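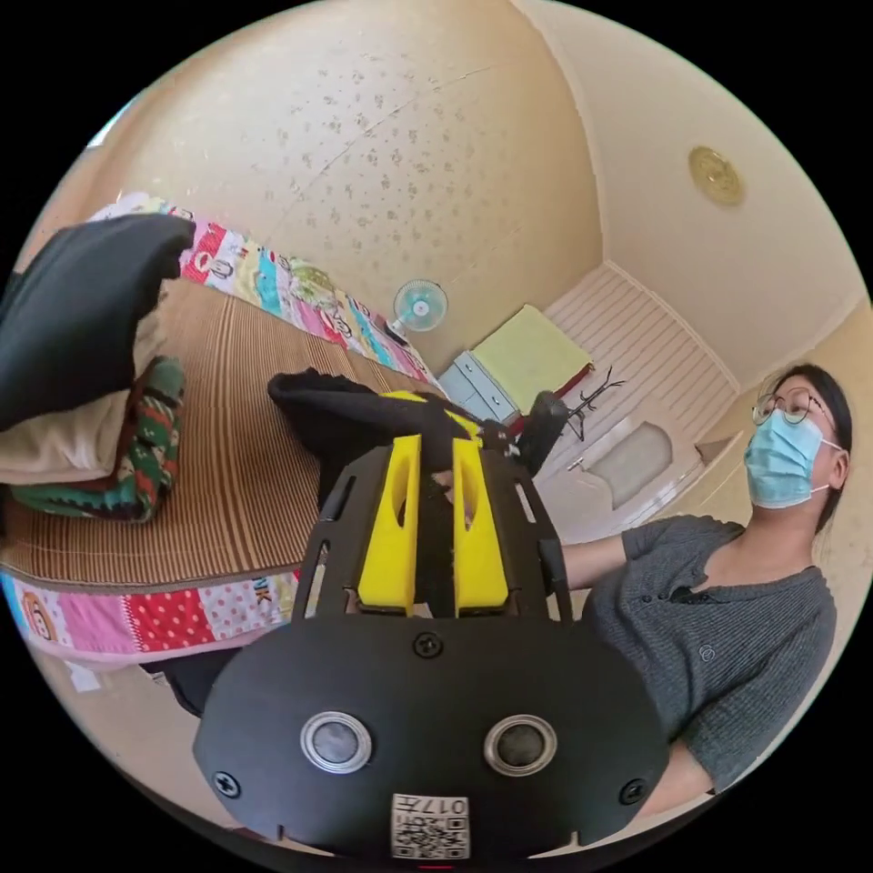
What does a student robotics club do all June when the competition is over? Ours teaches a gripper to handle laundry, one garment at a time, and keeps a spreadsheet about it.

22 June 2018. End of week 2 of the Govo project, so it's thread time. Govo is our club's summer project at Trumham. The name won a vote against several better names.

The goal on paper: pick up a piece of clothing, move it, put it down folded. The goal in practice: pick up a piece of clothing.

Rigid things spoiled us. All last year we did blocks. A block has the decency to stay the same shape while you think about it. A black piece of cloth has a new shape every time you breathe near it.

Also, if you're picking a first garment for a vision project, I'd like to speak up for any color other than black. Our software looks at a black shirt and sees a hole in the world with sleeves.

We work by hand first. You hold the gripper, you do the task, the recording goes in the pile. The arm gets to learn from the pile later. So for now the most advanced part of our robot is a sophomore's wrist.

My wrist, mostly. It has opinions.

Things I wrote on the whiteboard this week: CLOSE BEFORE YOU LIFT. Things someone wrote under it: "lift before you close, see what happens." We saw what happens. It's in the spreadsheet as "air."

The fingers we're using are version 3. Version 1 was too smooth and let go of everything. Version 2 had ridges and let go of nothing, including one sock that had to be negotiated out with a ruler.

Version 3 is fine – I'm told that's the highest grade a finger can get.

Somebody asked why we don't just work on a nice flat lab table. Because people don't keep their clothes on a nice flat lab table. Beds have blankets and pillows and patterns all over them, and the policy we trained on plain backgrounds took one look at a quilt and gave up on life.

Labeling update: I did 16 clips last night. Each one needs a start, a grasp, a release and an end. By the last few I was labeling my roommate getting a snack. Clean grasp, late release.

The Pattinasarany Cup rules came out too, and there's a soft goods round this year. Ovunis is entering, and they have matching jackets. We have a group chat and a bag of donated shirts.

Their team page says they're "solving manipulation." Good for them. We're on sleeves.

Plan for next week: shirts in other colors, then towels. Towels are rectangles and I have missed rectangles.

If you're at Trumham and own clothes you don't love, the donation bag is by the club room door. No sequins, please. We're not ready – the depth sensor especially.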